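Flenel build report, part 2 - two arm bag handling
Shared shop at Basside, June 17, 2018

Goal for this part: get both arms on one paper bag and keep it from crushing. Started with the left arm only, bag just swung around. Added the right one, closing 10 counts later than the left. Better.

Cables are still the big headache. Zip tied most of them, then the wrist couldnt turn all the way so we cut 4 ties back off. Need a real strain relief before September.

Results - 20 tries, grip limit set at 243 in the config. Higher than that and the bag folds up on itself. Didnt get to test with anything heavy inside, ran out of shop time.

Still to do: slower aproach over the glass table, write up the wiring.

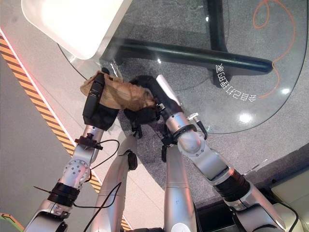

Celina Głowacki: Try dropping the grip limit on the second arm only, the first one is already holding the load.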